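Hetcombe Packing Room
Minutes of the materials and work surfaces meeting
March 21, 2020

Chair: Gráinne Brophy
Also present: stores, packing (both shifts), purchasing, building services
Apologies: dispatch
Minutes taken by purchasing

1. Minutes of the previous meeting

The December minutes were accepted with one correction. Under item 4, "bag rack" should read "bag shelf." The rack was discussed but never ordered.

Actions carried over: the revised stock card for tape is still open with stores. The count of void fill is closed.

2. Blue bags

2.1 Stores reported that the current delivery of blue plastic bags from Garkum is lighter in gauge than the previous one. The supplier's delivery note gives the same product code for both. Packing confirmed that the new bags crease as soon as they are handled and do not lie flat afterward.

2.2 Packing (early shift) asked for the creasing to be treated as a handling matter and not as a fault. The bags hold the contents without trouble. The difficulty is in finding the opening, and in reading a label once it has been applied over a fold. Color was also raised. The film looks navy where it is doubled over and much paler where a single layer catches the light, so two bags from the same roll can be taken for different stock. 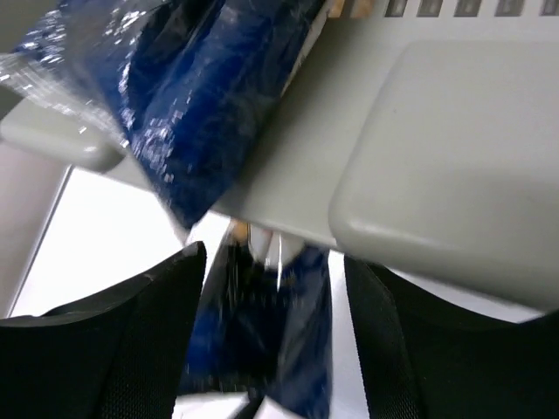

2.3 Labels are to go on after the bag has been smoothed by hand against the table, with the folded edge toward the packer. Late shift already works this way. Early shift has been labeling first and filling second, and will change over when the current roll runs out.

2.4 Purchasing has asked Garkum for the gauge of both deliveries in writing. The reply was not available for the meeting. If the lighter gauge is now standard, purchasing will obtain a price from Egilsson for the heavier one in packs of 200. No order is to be placed before the next meeting.

2.5 There was a short discussion of clear bags as an alternative. Stores is against it on the grounds that blue is easier to spot against white worktops and pale shelving when clearing down. Not pursued.

Action: purchasing to circulate the Garkum reply. Packing (both shifts) to set aside any bag that splits and note the roll it came from.

3. Bag storage at the tables

3.1 Part-used rolls and loose bags are being left on the work surface between jobs. Brophy asked that the surface be cleared at each change of job, including bags that will be needed again on the following one.

3.2 Packing asked where they should go. The shelf is full and the drawer under the far table sticks. Building services will look at the drawer runner. In the meantime loose bags go in the lidded bin by the door – this bin is not for waste and will be relabeled.

3.3 Folding. The written method calls for bags to be folded in thirds. Late shift folds in half and rolls. The group saw no practical difference and the written method will be amended to allow either. Bags that are bunched up are to be shaken out before storage.

Action: building services, drawer. Stores, bin label. Brophy, amendment to the written method.

4. Table surfaces

4.1 The white laminate tops were reviewed. The finish is glossy, with a faint wood-grain texture pressed into it. Building services had expected the grain to hold dust and adhesive. The wipe test was inconclusive, as different cloths were used on the two shifts. It will be repeated with one type of cloth and the Podus neutral cleaner only.

4.2 Adhesive residue. Tape lifted along the grain comes away more cleanly than tape lifted across it, according to late shift. Early shift had not noticed this. Both will try it before the next meeting. Scrapers of any kind remain off the tables.

4.3 Glare. Packing reported that the overhead lights reflect off the tops strongly enough to hide small parts and clear film. The reflection sits in one patch and moves with the position of the person working. Three remedies were considered:

– Matte mats. Cheap, but they slide on the gloss and would have to be lifted for every wipe-down.
– Diffusers on the light fittings. Building services estimates about 15 minutes of work per fitting once the parts are in hand.
– Turning the tables through a quarter turn. No cost, but the aisle would narrow by 26 inches at the door end, and the cart would no longer pass.

The group preferred diffusers. Turning the tables was ruled out. One mat will be kept for fine work and stored upright.

4.4 Edge banding. No lifting reported on any table. Next check in December.

Action: building services to price diffusers. Packing to run the repeat wipe test and record the cloth used. 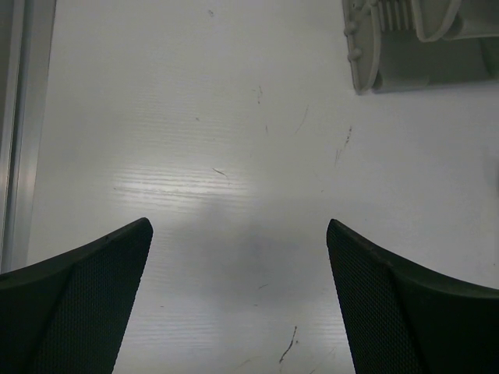 5. Small items

5.1 The label printer is feeding slightly off center. Stores has cleaned the roller. If it recurs, report it before adjusting the guides.

5.2 Purchasing asked that empty cardboard cores be kept for return to Egilsson. Agreed, provided they are stacked and not left on the floor.

5.3 Late shift asked for a second tape dispenser. Approved.

6. Any other business

The spelling of the chair's first name on the distribution list is to be corrected to Gráinne, with the accent. Purchasing will do this with the circulation of these minutes.

7. Next meeting

To be set once the Garkum reply and the diffuser price are both available. Items 2.4 and 4.3 will be taken first.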